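A visit to the Serra open day

I had been meaning to get to one of the Serra open days for years, ever since a neighbour came home from one with a bag of offcuts and a rather glazed expression, and this winter I finally managed it. The date was 01/02/2019, the weather was foul, and 40 of us squeezed into the entrance hall with dripping umbrellas while Zahira Wattimena handed round tea and told us where we could and couldn't put our elbows.

Zahira looks after the finishing side of things, and she took our half of the group. We began in the cloth store, which holds 179 rolls when it's full (it was very nearly full, and we had to go down the aisles sideways!). I'm afraid I held everyone up by wanting to stroke things. There was a lovely heavy wool, and some striped ticking I'd have carried off under my coat, but it was the corduroy that won me over, and I was delighted to find more of it upstairs in the sewing room.

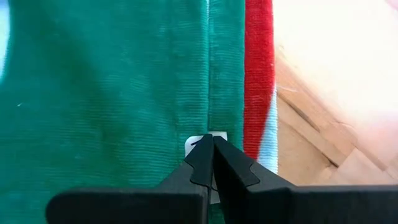 Green corduroy with its red and white stripes, and the little white tag at the end of the seam.

I'm a sucker for a good strong green, and with that scarlet next to it I was quite lost. Zahira talked for a good ten minutes about keeping the ribs running the same way when two pieces are joined, and about how corduroy looks darker or paler depending on how the light catches it, so that a panel cut upside down can look like a different cloth altogether. I have made exactly that mistake with a pair of curtains, and I kept very quiet.

After that we had soup in the canteen, then a talk on dyeing which went on a bit, though the gentleman giving it was so fond of his subject that I forgave him. The shop is by the back door and takes cards now. I came away with two metres of navy needlecord and a packet of buttons.

The next open day is in November. Places are free but you do need to book, and wear flat shoes, as the stairs are steep.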